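Murby Shoe Trial

The Murby shoe trial is a comparison of robot grippers run on footwear, a class of object that has embarrassed more grippers than its price would suggest. It was devised by Despina Kneževič, who had grown tired of seeing new hardware tested on wooden cubes. 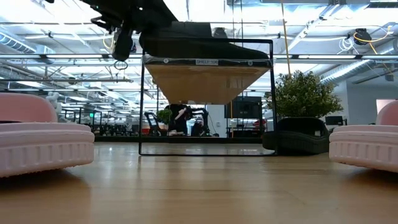
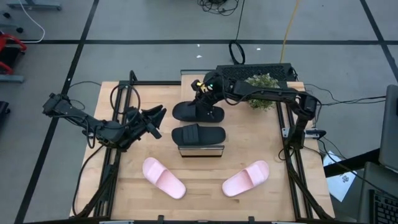
Shoes, slides and a shelf stand at the Murby bench, from two viewpoints.

Grippers compared

Two grippers have been through the full trial. The Lovel has long fingers and a gentle default grip - too gentle, its critics say, for anything with a heel. The Kos closes harder and has left its mark on several insoles. Both were driven by the same Skurel controller, whose manual is admired mainly for its length.

Procedure

An operator moves a shoe from the bench to a shelf, or from the shelf back to the bench. A run ends when the shoe is released or when it lands somewhere the rules do not mention. Slides may be lifted by the strap or by the sole. Lifting by the strap is quicker, and accounts for most of the arguments.

Results

In the March round, each gripper was given 103 attempts. The Kos completed 68 of them. The Lovel's score was withheld after a dispute over whether a shoe placed upside down had been placed. The rules now say that it has.

See also

Strap grasping
Wrist cameras
Bench layout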